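Keeping a pair of grippers honest: a morning with Ulla Forsberg

Ulla Forsberg has a jar of screws on her desk and she can tell you what is wrong with every one of them. Rounded socket, stripped thread, one that got thread locker on it twice and had to be drilled out. "That one took me a whole evening," she says, holding it up to the window, and she sounds almost fond of it.

She looks after the hand-held grippers at Skivstead, where people fold clothes, make beds and put away groceries with a gripper in each hand so that a robot can learn the same jobs later. There are 13 pairs on her shelf. I had asked her to talk me through just one of them, pair six, and we ended up spending most of the morning on it, a lot of it on a single finger linkage (I could happily have stayed for the other finger too).

"People see the housing and think it's all electronics," she says. "But feel this!" She puts the left gripper in my hand and has me squeeze, slowly. The fingers come together with a soft, even pull. Then she backs off one of the hex screws a quarter turn and has me do it again. There it is, a tiny wobble right at the end, just where you would be trying to pick up one layer of cotton and leave the one under it alone.

"With a mug you'd never notice. With a T-shirt you notice right away, you get two layers or you get nothing. So that's my test. I don't trust a gripper until it has been on fabric."

Her routine starts with the arms. She checks the big screws first, lower pair and then upper, with a proper long-handled hex key and never the folding kind, and she works from one side to the other so the linkage doesn't settle crooked. The small screws up at the tip come last and get hardly any force at all. Then she opens and closes the jaws 100 times by hand, listening.

"You can hear grit before you can see it. It's a sort of tick. Lint doesn't tick, lint just makes everything lazy. Bed linen is terrible for lint."

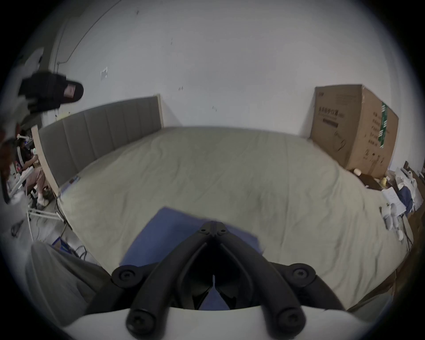

Arms narrowing in toward the tip, with the hex-socket caps down both arms. 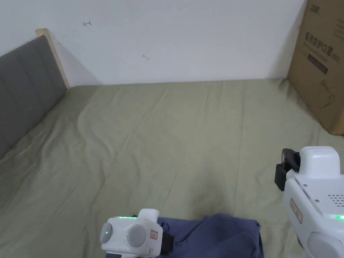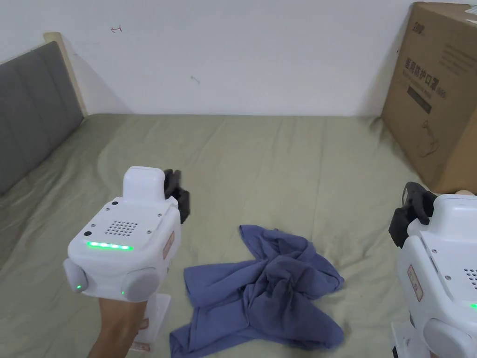

The part she got most excited about was matching the two sides. A pair is only useful if left and right report the same opening for the same squeeze, and the springs age differently depending on who has been using them. Right-handed people wear out the right one, naturally, but Bendik Westerberg on the folding team kept bringing in tired left grippers, and it took her weeks to work out why. He pins the cloth with his left and holds it there the whole time.

"He's got a grip like a vise, Bendik. I love him, but I had to change the spring in the left one twice before March was over."

For the matching she uses a stepped block that Afiq Lumenta printed for her. You close both grippers on the same step, read the two numbers off the laptop, and adjust whichever one has drifted. On pair six the left said 464 and the right said 521, in the raw counts the sensor puts out. Too far apart. She loosened the sensor mount, nudged it with a fingernail, tightened, read it again, frowned, nudged it back a hair. Four tries. On the fifth the numbers sat close enough together that she clapped.

What does she wish people would do differently?

"Put them down gently! And on their backs, please. Everybody sets them down on the fingers, they're tired, they've folded shirts for two hours, I get it. But the fingers are the whole thing."

She would also like the charging cables left plugged in at the wall end, and the hex keys returned to the Blomqvist tin, which has a drawing of every key on the lid and is still usually missing the one she needs. We looked for it under the bench, behind the monitor and in her coat. It was in the jar with the bad screws.

After the matching comes the fabric test, and she does that herself. One shirt, thrown down in a heap. Pick up a sleeve with the left, find the hem with the right, lift, shake, lay it flat. She talks under her breath while she does it and goes back to the bench if either side lets go early. Qusai Mansour, who took over the other shelf last year, uses a dish towel, and the two of them have been arguing about that ever since.

"A towel has edges everywhere. It wants to be picked up. A shirt hides things from you, it's got seams and a collar and it's inside itself half the time. If six can do a shirt I'll sign it out."

She wrote the two new numbers on a strip of tape, stuck it inside the case lid over the old one, and reached for pair seven. "This one squeaks," she said happily. "Listen."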